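The Slow Work of Teaching a Robot to Pick Things Up

By 9 in the morning Haruna Iwasaki has already hung up one coat, taken it down and hung it up again 16 times. She does it with a plastic gripper in her right hand, squeezing the handle to close it and letting go to open it. A small camera on top records each try. When she finishes one she says "good" or "bad" out loud, and a colleague at a laptop marks it down.

Iwasaki works for Nusotance, a small company that rents the second floor of a former print shop in the Beaulieu district. It builds software for robot arms that will do simple jobs in hotels and care homes: straightening a room, clearing a tray, putting things back on hooks. The software learns by studying recordings of people doing those jobs. So before any arm moves, somebody has to do the jobs, over and over, with a tool that works the way the robot's hand will.

"People ask me if I program robots," Iwasaki says. "I tell them I do housework with a claw."

Her background is in physical therapy. She spent six years helping stroke patients relearn how to hold cups and button shirts, and she says the two jobs overlap more than she expected. In both, she has to notice what a hand is doing at the moment of contact, which most people never think about.

The gripper has two fingers and no sense of touch. A person who picks up a pen from a desk rolls it a little, feels it settle and adjusts. With the gripper there is only open, closed and the angle of the wrist. New collectors usually need a few days before their recordings can be used. They rush the approach, or they close on an object before the fingers are lined up with it. Thin objects are the hardest.
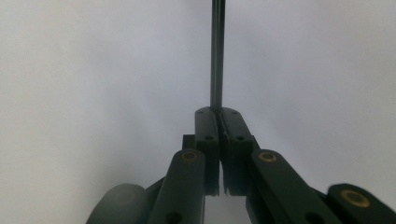

A thin dark rod held between the finger pads of a hand-held gripper.

The team plans its work in blocks. A block is 500 recordings of one task, split among several collectors so that the software doesn't learn a single person's habits. Tall collectors reach down toward a table, short ones reach across it, and left-handed people come at everything from the other side. Tatsuya Tanabe, who runs the data side of the company, wants all of that in the mix.

He also wants mistakes, within limits. If a collector misses an object and then recovers, the recording stays in. If the collector drops it and gives up, it goes in a separate folder. Early on, the company threw out anything that looked clumsy. The arm trained on those recordings did well until something went slightly wrong, and then it stopped or kept closing its fingers on air.

"It had never seen anyone fix a problem," Tanabe says. "We had cut out all the fixing."

The most recent task, sorting long thin items into a rack, came to 1608 recordings before Tanabe was satisfied. That was more than three times the original plan. The first block had all been done at the same table, in afternoon light, and the arm struggled when the rack was moved near a window. Collectors went back and repeated the work in other rooms, some with bare walls and some with cluttered shelves.

Storage and checking take up much of the budget. Nusotance uses a program called Cornon to flag recordings where the camera lost track of its position, usually after a fast turn of the wrist. A person still watches every flagged clip. On a bad day that can be one in 10.

The pay is by the hour, at Iwasaki's insistence. A previous arrangement with an outside contractor, Zetport, paid by the recording, and the results showed it — hurried motions, with barely a pause between tries. Most of that material was never used. Collectors now work 40 minutes and rest for 20, mainly to protect their wrists and thumbs.

Tanabe expects the need for this kind of work to shrink as the software gets better at carrying skills from one task to another. He doesn't say when. For now there is a list taped to the door of the main room, and on Friday the next item on it is umbrellas.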